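# How a Robot Learns From Your Hands

*A reading page for visitors aged eight to twelve, prepared by the Prenda learning program*

Most people learn to pick things up before they can talk. A baby reaches for a spoon, misses, and reaches again. After many tries the hand goes to the right place, the fingers close, and the spoon comes up. No one gives the baby a list of instructions.

Robots have usually been taught in another way. A person wrote down each movement as a line of computer code: move forward, stop, close, lift. This works very well in a factory, where each part arrives in the same place every time. It works poorly in a kitchen. The spoon may be on the left today and on the right tomorrow, and it may be lying under a napkin.

The researchers at Prenda study a method called **learning from demonstration**. A demonstration is the same thing in a laboratory as it is in a classroom. Someone who knows how to do a task shows it to someone who does not. In our work, the one who does not know is a computer.

## The tool

A person's hand and a robot's hand are very different. You have four fingers and a thumb, and they bend in many places. Many robots have only two fingers, which open and close like the jaws of a pair of tongs. If a robot watched you button a coat with all your fingers, it could not copy you, as it does not have the parts.

For this reason, the people who give demonstrations at Prenda do not use their bare hands. They hold a tool with the same kind of fingers that the robot has. It is called a **hand-held gripper**. The person squeezes to close the fingers and lets go to open them. A small camera is fixed to the tool, looking out past the fingers, and it records while the person works.
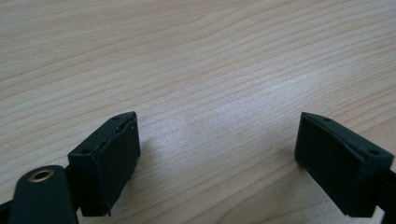 *The finger pads of a hand-held gripper, open over a wooden table. The camera is mounted on the tool itself.*

The two dark blocks are called finger pads. They are the parts that touch an object when the gripper closes on it. Each one has a flat side that faces the other. Look along the top edge of the left pad and you will find a strip where the material looks torn or worn. The right pad has a neater edge.

You may wonder why the camera is not placed on the ceiling or on a shelf. Our program leader, Eluned Wogan, is asked this on nearly every school visit. When the camera rides on the tool, it sees the task from the place where the robot's own camera will be. If the robot later carries the same kind of camera in the same position, its view of a table will be very much like the view in the recording. There is less for it to work out.

## From pictures to movements

A video is a long row of still pictures shown quickly. The computer studies these pictures one after another. For each picture, it is also told two facts:

- how the gripper moved next
- how far apart the fingers were

The computer then practices guessing. It is shown a picture and must answer the question, "What did the person do after this?" At first its answers are very poor. Each time it is wrong, the program inside it is changed by a tiny amount, so that the next answer will be a little closer. This is repeated a great many times. The word for this is **training**.

When training is finished, the program is placed in a real robot. The robot looks through its camera, makes its best guess about the next movement, and makes that movement. Then it looks again. It does not play back a recording from start to finish. It decides afresh as it goes along, and this is what allows it to follow a cup that has been nudged to one side.

## The question we asked

A good experiment starts with a question that can be tested. Ours came from Gwion Eynon, who prepares the recordings for training. He had noticed that people giving demonstrations liked to begin with the gripper already close to the object. It saved time. But a robot often begins its work with nothing near its fingers at all. It may see only a plain stretch of table, and it must decide which way to go.

The question was written on the laboratory board in these words: **Does a robot do better if its recordings include the moments when there is nothing between the fingers?**

Before an experiment, scientists write down what they expect to happen. This is called a **hypothesis**. Mr. Eynon expected that the open-fingered moments would help. His colleague Yao-tsung Yuen expected that they would make no difference, or might even do harm, by filling the training with pictures in which very little takes place. Both ideas were sensible, and both were written in the notebook before work began.

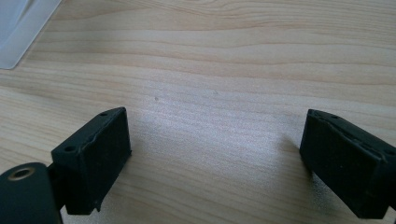 **LANDEG, March** — The recordings were made in the Landeg laboratory, on a table with a pale wooden surface. A tabletop like this one can be harder for a computer than it seems. In the picture, light reflects off the middle of the table, and the grain there looks speckled and silvery. A person knows at once that a bright patch is only light. A computer has to learn that a bright patch cannot be picked up.

There is also a piece of frosted white plastic in the top left corner. We can see only a small part of it, and from this view alone we cannot be certain what the whole object is. A robot is often in the same position. It may catch sight of one corner of something and must choose whether to move closer and look again.

## How the test was done

The team collected 668 demonstrations in all. In every one, a person used the hand-held gripper to pick up an object from a table and set it down in another place.

From these, the team made 2 training sets. Each set held 200 demonstrations. In the first set, the beginning of each recording was removed, so that it started with an object already in front of the fingers. In the second set, the same recordings were left whole. The remaining demonstrations were put aside for later work.

It was important that both sets came from the same people doing the same tasks. Suppose that the first set had been recorded by a beginner and the second by an expert. If the second robot had done better, we would not have known whether to thank the longer recordings or the more skillful hands. Keeping everything the same except for one thing is called a **fair test**. You may have done one in school with seeds and sunlight.

Each program was then given 40 attempts on the same robot. Heledd Kneath placed the objects, using a chart of positions that had been drawn up in advance. She was not told which program was running. People who hope for a certain result can help it along without meaning to, perhaps by setting a cup in an easier spot, and the chart made that much less likely.

## What we found

When the object was close to the fingers at the start, the two programs did equally well.

When the object was far off to one side, they behaved very differently. The program trained on shortened recordings often moved straight down and closed its fingers on nothing. It had never been shown what to do with a bare table, so it did what it had usually seen, which was to grasp. The program trained on whole recordings more often moved across the table first, and it picked up the object in more of its attempts.

Mr. Eynon's hypothesis was supported by the test. Dr. Yuen's was not, although one part of it proved useful. The program trained on whole recordings was slower, and at times it paused over the table for several seconds before choosing a direction. Dr. Yuen is now studying whether the beginning of each recording can be made shorter without being taken away.

We must be careful about what this result means. It was one robot, one kind of gripper, and a small group of objects. Another laboratory might try the same test with a different robot and find something else. Scientists publish their methods so that others can repeat them, and we would be glad to hear of it.

## Words to know

**Demonstration:** showing how a task is done.

**Fair test:** an experiment in which only one thing is changed at a time.

**Gripper:** the part of a robot, or of a tool, that takes hold of objects.

**Hypothesis:** what a scientist expects to happen, written down before the test.

**Training:** the practice by which a computer program improves its guesses.

## Try it at home or in class

You will need a pair of kitchen tongs, a table, a soft toy, and a partner.

1. Ask your partner to close both eyes while you place the toy on the table.
2. Your partner takes the tongs, opens both eyes, and picks up the toy. Watch closely. Which way did the tongs move first?
3. Now have your partner look through a cardboard tube with one eye, keeping the other closed, and try again with the toy in a new place.
4. Write down what your partner did before the toy came into view.

Please take care that no one walks about while looking through the tube. Teachers may send class results to Meinir Wogan at the Prenda learning program, who displays them in the Landeg entrance hall. The hall is open to families on Saturday.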